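Cluvix Lap Timer Setup Guide
Section 4: Installing and Setting Up the Timer in the Car

Read Section 3 first if you have not yet charged the unit and updated its software. The steps in this section assume a closed car with a 12-volt system. Open cars and karts are covered in Section 7.

4.1 Before you start

You will need the timer, the windshield mount or the roll bar clamp, the antenna with its 5-meter cable, the power lead, and a clean cloth. A 10 mm wrench is needed for the battery terminal on most cars.

Check your event rules before choosing a mounting spot. Some organizers do not allow anything on the windshield, and some want every device fixed with metal hardware. The suction mount does not meet that second rule. Use the roll bar clamp (sold separately).

CAUTION: Do not mount the timer, the antenna, or any cable in the path of an airbag.

4.2 Mounting the timer

1. Park on level ground, switch off the ignition, and take out the key.
2. Sit in the driver's seat with your belts done up and your helmet on. Pick a spot where you can read the display without moving your head.
3. Clean the spot with the cloth and let it dry.
4. Press the mount firmly into place and close the locking lever.
5. Slide the timer into the mount from the top until it clicks.
6. Pull on the timer with one hand. If the mount moves, take it off and start again at step 3.
7. Fit the safety tether between the timer and a fixed part of the car.

Note: The suction cup loses grip on tinted film. If your windshield has a tint strip, mount below it.

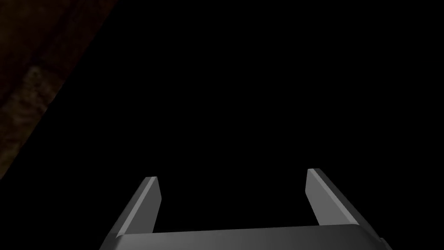
4.3 Fitting the antenna

The antenna has a magnetic base and works best on the roof, at least a hand's width from any edge. On cars with a carbon or fiberglass roof, use the adhesive plate from the accessory bag.

1. Wipe the roof and the bottom of the antenna. Grit under the magnet will scratch paint.
2. Set the antenna down with the cable pointing toward the rear.
3. Run the cable through the rear door seal and along the headliner. Do not run it through the front door seal, where it gets pinched every time you get in.
4. Coil any extra cable loosely and tie it behind a trim panel. Do not cut it.
5. Screw the connector into the port marked ANT. Finger tight is enough.

CAUTION: Two-way radios can disturb the signal. Keep the antenna away from any radio antenna on the same roof. Drivers using the Provitz in-car radio should put the two antennas at opposite ends of the roof.

4.4 Connecting power

The internal battery will last through a normal track session but not through a full day of events. For multi-event competitions we recommend wiring the timer to the car.

1. Disconnect the negative battery terminal.
2. Find a fused circuit that is live only with the ignition on. The accessory socket circuit is suitable in most cars.
3. Connect the red wire to the circuit and the black wire to bare metal on the chassis.
4. Reconnect the battery and turn the ignition on. The power light goes orange, then green.
5. Turn the ignition off. The light should go out after a short delay. If it stays on, the circuit is always live and the timer will drain the battery overnight.

Note: If your car has a master cutoff switch, the timer must be wired on the switched side. Scrutineers will check this.

4.5 First satellite fix

1. Move the car outdoors, clear of buildings and trees.
2. Turn the ignition on and hold the left button until FIX appears.
3. Leave the car still. The first fix takes several minutes. Later fixes are much quicker.
4. When the display shows READY, release the parking brake and roll the car forward a few yards. The speed reading should change.

If the display shows error 196, the timer cannot find the antenna. Check the connector and look for a pinched cable. If it shows error 362, the antenna is working but the sky view is poor. Move the car and try again. Any other code is listed in Section 9.

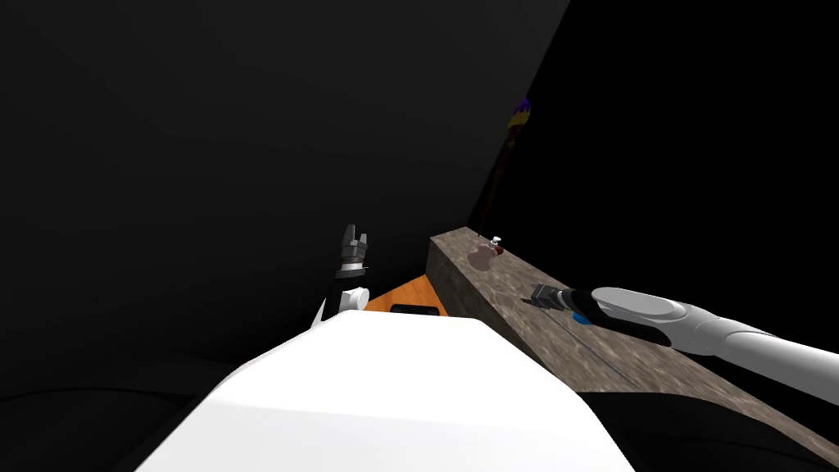 White robot torso with black rounded sections on either side, seen from above.

4.6 Choosing an event type

The timer stores results differently for each type of event. Set the type before you go to the line. It cannot be changed once a run has been saved.

1. Press MENU, then EVENT.
2. Scroll to one of these settings:
LAP, for road courses with a single start and finish line
SPRINT, for hill climbs and drag runs with separate start and finish points
PAD, for skidpads, where the timer averages both directions
3. Press the right button to confirm.
4. For LAP, pick the track from the list. If yours is missing, drive one slow lap and press MARK as you pass the start line.

Note: In PAD mode, drive at least two full circles each way. The first circle is thrown out. Run the directions in the order your event officials ask for, as the timer accepts either one first.

The memory holds 3,000 laps or runs. When it is full, the oldest are overwritten without a warning, so download your results after each event.

4.7 Setting the shift light

The shift light is off as shipped. To use it you need the Rustad engine speed adapter.

1. Plug the adapter into the diagnostic port under the dash.
2. Start the engine and let it idle.
3. Press MENU, then SHIFT, then PAIR. The display shows the engine speed when pairing is done.
4. Set the light to come on slightly below your redline. Drivers in lower gears will want more margin, and each gear can be set separately.

CAUTION: Do not adjust any settings while the car is moving.

4.8 Checklist for tech inspection

Timer locked in mount and tether attached
Antenna cable tied down along its full length
No loose wires near the pedals
Power light goes out with the master switch
Correct event type selected

Setup questions can be sent to Eilif Vik at Vikau technical support. Include the serial number from the back of the timer, the car model, and any error code shown.

Continue to Section 5 to download your results to a computer.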